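**To:** Viorica Hodžić, Prultport Arts Fund
**From:** Berenice Maldonado, Lodcombe Readers' Radio
**Re:** The Long Shelf, report at the halfway point

Viorica,

You asked for a plain account of how your money is being spent and whether it's doing what we said it would. I've tried to give you that. I was doubtful about parts of this program when we applied, and I'm still doubtful about some of them, so please don't read this as a sales pitch.

## What we've made

We have recorded 11 episodes out of the 17 in the agreement. Eight have gone to air. The other three are edited and waiting on music clearance, which has dragged since March and which I would have budgeted for differently if I'd known. The format hasn't changed: one author, one book that's been out for at least five years, and a room of local readers who've finished it and get to ask the questions.

The best of the eight was the episode on *Xolalpa*. The author was asked why the middle chapters go so slowly, and she answered it properly instead of telling the story about her grandmother that she tells at every festival. That's the program I thought we were making. Two or three of the others sound like ordinary publicity interviews with applause at the end, and I'd rather say so now than have you hear them and wonder whether I'd noticed.

## Audience

Our average episode gets 600 downloads. The application talked about "significant regional reach", a phrase I didn't write and wouldn't defend. We can't tell how many of those downloads are listened to past the opening music. The figures come from the hosting service, and a download counts the same whether somebody sits through the whole hour or their phone fetches it overnight and deletes it a month later.

The broadcast audience is anyone's guess. The station says people mention the show at the markets. I'm pleased, but I wouldn't put it in a graph.
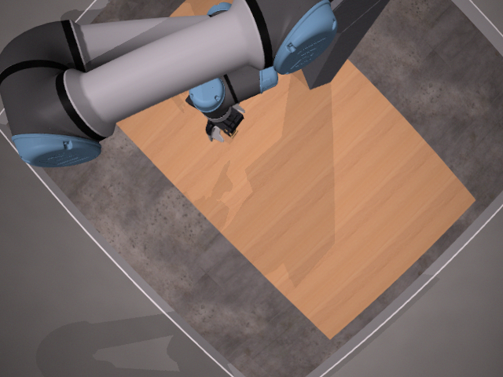

**Are more people in Lodcombe reading the books because of the program?**

We don't know yet. The library's copies of the featured titles are borrowed in the weeks before a recording, mostly by the people who are coming to it, and then the loans drop back to where they were.

I would be careful of anyone who tells you a radio show has changed a town's reading habits in half a year. We said in the application that we'd measure this through library loans. I now think that was the wrong measure, because it mainly tells us that our own audience does its homework. A short survey at the end of the series would be better, if you're willing to let us swap one for the other.

## The recordings themselves

Attendance is good and a bit narrow. The same faces come back, and they are excellent readers, but they'd be reading anyway. We moved one session to a late afternoon start to see if we could get parents and shift workers in. It brought in fewer people overall and hardly anyone new. I don't think one go proves much either way, and I'd like to try it again with more notice.

The questions have improved. Early on we asked for them in writing beforehand, and they came out stiff and over-polite. We've dropped that. You now get the odd rambling speech with no question in it, which the editor takes out.

## Brurnar

You'll remember that Brurnar was brought in to do the promotion. I've read their summary and can't match most of it to anything that happened. "Engagement" is up, apparently, though downloads have been flat across the last few episodes. Their posters were handsome. The trailer gave away the ending of a novel, and we had to ask them to pull it. I don't want to renew when their current term is up, and I'd put what's left of that line towards music clearance and a proper sound check before each session.

## What I'm asking for

- Your agreement to replace the library loans measure with a survey
- Permission to move the unspent promotion money as set out above
- An extra month to deliver the last episodes, given the clearance problem

Six episodes are still to be recorded. Authors are confirmed for four of them. The fifth has said yes twice and not signed anything, so I'm counting that as a no until I see the form. The sixth slot is open, and your office is welcome to suggest someone, provided they'll take questions from the floor.

The spending sheet is attached separately.

Berenice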